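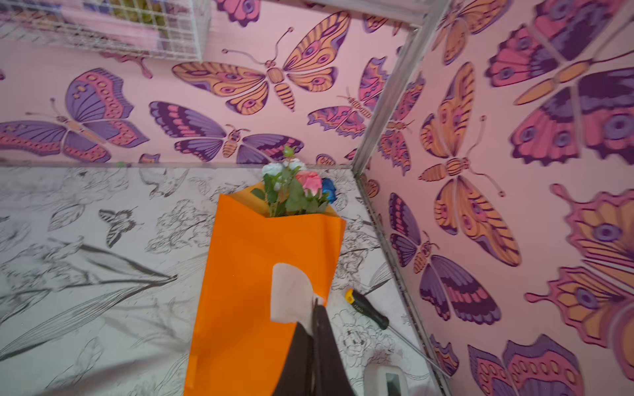

Flowers for people who forget to buy flowers

7/10/25

It is three months since the stall by the Pletell car park packed up, and the newsletter inbox has had more letters on the subject than it had on the bypass. Where, people ask, is one supposed to get a bunch of flowers at ten to six on the way to somebody's birthday? The petrol station has been suggested. We have all received petrol station carnations, and we have all said how lovely they were.

So I have spent a good part of the autumn, and more of my own money than I meant to, finding out what is left.

Adeyemi on the corner of Mill Row is the nearest thing we have to a proper florist, and knows it. The flowers are very good. The smallest hand-tied bunch is £18, and if you ask for something cheaper you will be shown, quite kindly, a single stem. They do stay open until half past six, they will wrap anything well enough to survive a bus, and the roses I bought there lasted nine days on a windowsill above a radiator. I can't say the same for the basil.

Urnura is the garden centre out past the roundabout. You need a car, or a great deal of patience with the number 16, which goes there by way of everywhere else. Bunches start at £6 and are kept in buckets next to the compost, so you may come away with a faint smell of bark. The choice is mostly chrysanthemums. I have nothing against chrysanthemums. They are the only flower I have ever had to throw out while it was still alive, purely to have the vase back.

Then there is Dritska, which took over the old shoe shop in the summer and sells candles, cards, and flowers that are not real. I went in ready to be rude about them. My grandmother kept a bowl of plastic freesias on the television for the whole of my childhood and dusted them with a paintbrush, and I have been a snob on the subject ever since. But things have moved on. You choose your stems one at a time and nothing on sale is going to drop petals in a taxi. I bought a few for the spare room, and a visitor topped them up with water before I could stop her. There is now a tide mark on the chest of drawers.

The case against artificial flowers is that they never die, so you never get rid of them. A real bunch takes itself off after a week and leaves you feeling you have done your bit. The other kind stays, and fades a little on the side nearest the window, and in the end goes to the jumble sale, where you will see it again on somebody else's stall and feel obliged to buy it back. Dritska suggest a hairdryer on the cool setting for the dust. It works on the dust. It also works on any paperwork you have left nearby.

A word on wrapping, as two readers wrote in about it. Plain coloured paper is better than cellophane in every way I can think of. It doesn't crackle through the speeches, it goes in the recycling if it hasn't got glitter on it, and it hides a multitude of short stems. Both Adeyemi and Dritska will use paper if you ask. Urnura will give you a sheet of newspaper, usually the motoring pages.

If you grow your own, the rest of us would like to hear from you, particularly in January, when there is nothing in my garden but a hellebore with its face to the ground. A reader in Station Terrace leaves spare dahlias in a bucket by her gate with an honesty tin, and I am told the tin has so far produced a respectable sum, plus a button and a Danish coin. The dahlias will go on until the first hard frost, so be quick. Bring your own string.

There has been talk of getting a new stall by the car park. The council says the pitch is still available and costs £300 for the season, which does not include the use of the tap. Anyone tempted should ring the town hall in the morning, when the telephone is answered, and ask for markets. If they put you through to parking, hang up and start again. Parking will try to help, and you'll be there until lunch.

Letters on flowers are still welcome, up to the usual length. Letters on the bypass should go to the bypass people.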